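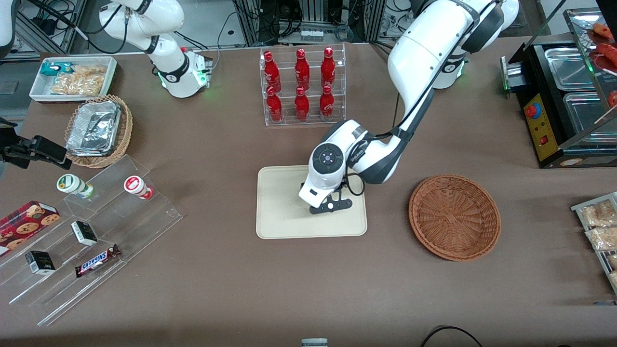 **Figure 2.** Work table with tray, round wicker basket and a clear rack of six red bottles; left arm over the tray.

## 4. Reading the Hevville bank books

The Hevville Canal opened to boats in 1836, and people were fishing it before the towpath had settled. We know this from the lock keepers' complaints, which are a joy to read and mostly concern ground bait thrown under the bows of coal barges. What we did not have, until the match books came to light in the club room at Hofstetter Lock, was any steady written account of what was being caught and from which parts of the bank. The books are wonderful. They are stained, badly ruled and full of crossed-out weights, and they let us ask a question that anglers along this canal have argued over for generations: does a good peg stay good?

By "peg" we mean the numbered spot on the bank that an angler draws before a match and has to stay at until the final whistle. Every regular on the canal can name the pegs they want and the ones they dread. The stretch below Hofstetter Lock is supposed to be full of roach in cold weather, the wide bend at Komholm is where the bream are meant to live, and the straight run beside the old brickyard is where you go to practice being patient. These beliefs get passed on with great confidence. We wanted to see how far the books back them up.

### 4.1 What a page holds

A match page gives the date, the name of the section, the peg, the weight landed, and a short remark if the scribe was in the mood. The longest pages come from the open matches, which drew up to 200 anglers from all over Vistotia and filled the canal from the lock almost to Komholm. Club matches were much smaller, but they were held far more often and over the same water, which makes them more useful to us in one respect: we can follow the same short length of bank through a whole season.

Weights are in pounds and ounces in the older books and in metric in the newer ones. We changed everything to metric and left the original figure in a second column so that anyone can check our sums. Blanks were harder. A dash can mean that the angler caught nothing, that the angler went home early, or that the weigh-in team ran out of daylight. Where a remark made the meaning clear ("packed up at noon, wind" is a favorite of ours) we followed the remark. Where it did not, we left the entry out of the weight analysis but kept it in the attendance record.

Peg numbers were the real puzzle. The pegs were renumbered when the bank was rebuilt, and for a time the two halves of the canal used the same numbers, told apart by a colored paint mark that the scribes did not always write down. We solved most of this by walking the towpath with the books in hand and matching fixed points – the milestone, the iron footbridge, the overflow weir – to remarks on the page. It took several cold mornings and we would gladly do it again. Entries that we could not place within a few pegs were grouped by section only.

### 4.2 Good pegs do last, up to a point

The short answer is that the anglers are right about places and a little less right about pegs. When we ranked whole sections by median weight, the order hardly moved from one season to the next. Komholm bend came out on top in nearly every summer, and the brickyard straight stayed near the foot of the table with a loyalty that would be touching if you had not drawn it. That is a strong and pleasing result, and it held when we left out the open matches and looked at the club matches alone.

At the level of the single peg things loosen up. A peg that won in one match was more likely than its neighbors to do well in the next match, and the effect was easy to see when the matches were close together. By the following season most of it had faded. What remained was largely the pull of the section: a former winner at Komholm still did well, but so did the pegs on either side. End pegs were the clear exception. An angler with open water on one side had an edge all through the books, in summer and winter alike, and we suspect that no one who has ever fished a match will fall over in surprise.

We looked closely at the footbridge pegs, which have the strongest reputation on the whole canal. The shade and the old brick footings do seem to hold perch, and the remarks mention perch there again and again. In weight terms, though, the footbridge is only a little above the average for its section. Our reading is that a run of striped, hard-fighting fish makes a better story than a slow bag of skimmers, and stories are what people carry home. The peg is a good one all the same, and great fun.

### 4.3 Winter and the March matches

Cold weather shakes the table. From the first frosts the bream at Komholm slow down, the bend slips, and the lock stretch climbs past it. The depth below the lock gates is greater than anywhere else on the canal, and the books show roach weights there holding up well into the coldest part of the year. The fish seem to pack tightly. One peg would record a fine bag while the angler two places along sat over water with nothing in it, and the spread of weights inside the section in winter is far wider than in summer. This is where the draw matters most, and it is also where the remarks get shortest.

The March matches deserve a paragraph of their own. They fall at the turn of the year for the fish, and you can almost watch the water wake up from one page to the next. In mild years the lock stretch begins to lose its lead and catches spread out along the canal, with small fish turning up at pegs that had been blank for weeks. In hard years nothing changes until later. We had expected the air temperature on the day to be a good guide, and it was a poor one. The temperature over the week before did much better. A single sunny morning brings out the anglers long before it brings out the fish!

Boat traffic has an effect too, and a more interesting one than we had thought. On summer days with heavy traffic, weights on the outside of Komholm bend went down while those on the near bank below the lock went up slightly. A moving boat pulls water and stirs up the bottom, and on a narrow canal that can be enough to move fish, or perhaps to start them feeding. The lock records give boat counts only for certain years, so we offer this as a lead worth following. We would love to see it tested on a canal with better counts.

### 4.4 The anglers themselves

A weight in a book belongs to a fish and to a person. If the best anglers had somehow ended up on the best pegs, the whole pattern could be about skill. The draw protects us from most of this, as pegs were pulled blind from a bag, and we found no sign that regular winners drew well more often than others. We also compared each angler with their own average and ran the section ranking a second time. Komholm stayed on top, the brickyard stayed down, and the gap between them narrowed only a little.

Skill does show, and it shows most where the fishing is poor. On the brickyard straight the top anglers took several times the weight of the rest, often with small fish caught close in on light lines. At Komholm the gap was smaller, as a beginner who put bait in the right place could expect a bream to find it in time. We think this may be the most useful thing in the books for anyone coaching juniors. If you want to teach somebody to love the sport, put them on the bend. If you want to find out how good they have become, the brickyard is waiting – and they will learn more there in one afternoon than from any number of easy bags.

There are gaps we cannot fill. Species were written down only when the scribe cared to, small fish were probably weighed in bulk, and we have no way to tell a fish caught twice from two fish. Restocking is mentioned in passing, never with amounts. The last of the match books reached us on 23rd August, too late for its remarks to be coded, so the final season enters the analysis by weight and peg only. Its remarks will be added to the open table with the next release, including a long and very angry one about a swan.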